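## Part 3: Setting up your first follow scene

Okay, so by now you should have Trisum installed and the license file sitting in its folder. If you haven't, go back to Part 2, I'll wait. This part covers the thing most of you bought the kit for: getting a virtual delivery robot to drive around a town square with people in it, before you let a real one anywhere near your ankles.

I wrote these steps while running the Rumton follow kit on my own machine, a pretty ordinary desktop. It's slower than the lab computers but it gets there.

**What you need open**

- Trisum itself, with the Medthorpe city pack switched on under *Add-ons*
- The Rumton robot profile (the small one, not the cargo one - the cargo profile has its own guide)
- At least 15 GB of free disk space, and more if you plan to save long drives

### Load the map

1. Click **New Scene** and pick **Medthorpe > Plaza, Day**.
2. Leave the quality slider on *Medium* for now. You can crank it up later once everything runs.
3. Hit **Load** and go get a coffee. The first load builds all the surface files, and on my desktop the bar sat at 40 percent for so long I thought it had died. It hadn't! Every load after that one is quick.

> **Note:** If the ground comes up plain gray, the city pack didn't finish downloading. Close Trisum, run the pack checker, and load the map again.

### Drop in the robot

4. Drag the Rumton profile from the side panel onto the ground. Pick a spot well out on the paving, with open space on all sides.
5. Open **Sensors** and set the camera width to 576. The height fills itself in.
6. Click **Settle**. The robot drops a tiny bit and comes to rest on its wheels.

> **Caution:** Don't skip Settle. I did, twice, and both times the robot started the run slightly inside the ground and shot off into the sky. Funny once. Then you notice it was recording the whole time and your log is junk.

### Add a person to follow

7. Under **Walkers**, choose a figure. I like the worker in the hard hat and yellow vest for a first try, as the bright colors are easy to find on the preview when you're still learning where everything is.
8. Draw a path by clicking points on the ground. Keep it simple, a long line across the plaza with one gentle bend is plenty.
9. Set the walker to **Steady pace** and tick **Loop path**.
10. Select the robot again, open **Behavior**, choose **Follow**, and click on your walker to link the two.

The default gap is 400 cm, and I'd leave it there until you've done a few clean runs. I know it feels like a lot. Closer settings look cooler, but the robot brakes late when the walker turns, and you'll spend your evening fiddling with brake numbers (ask me how I know).

### Do a test run

11. Open the preview window and press **Play**. Check that the walker is in view, facing away from the robot, before you go any further.
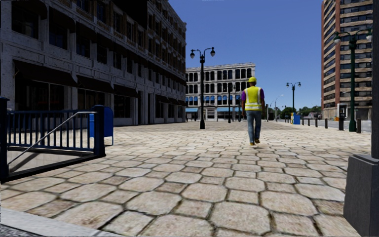

12. Let it run through the whole path once without touching anything. Seriously, hands off the keyboard - the arrow keys take over steering the second you brush one, and Trisum doesn't warn you.
13. When the walker starts the second loop, press **Stop** and then **Save Run**.

If the robot loses its person, it should slow down and turn in place to look around. If it just parks and sulks, go back to **Behavior** and check that *Search when lost* is ticked. Mine came unticked out of the box, which I think is a silly default, and I've told Tjoa support so. They say it's changing in the March update.

> **Caution:** Watch out for posts and lampposts if you move the path later. The follow mode knows about obstacles, but it cuts corners a bit tighter than I'd like. Give it extra room on the inside of any turn.

### Before you close

14. Save the scene under a new name. The stock map is locked, so plain **Save** fails with a pretty useless error message.
15. Copy your run file somewhere outside the Trisum folder. Updates clear that folder out, and there's no undo.

Lighting and crowds are in Part 4. Keep this scene handy, you'll be opening it again there.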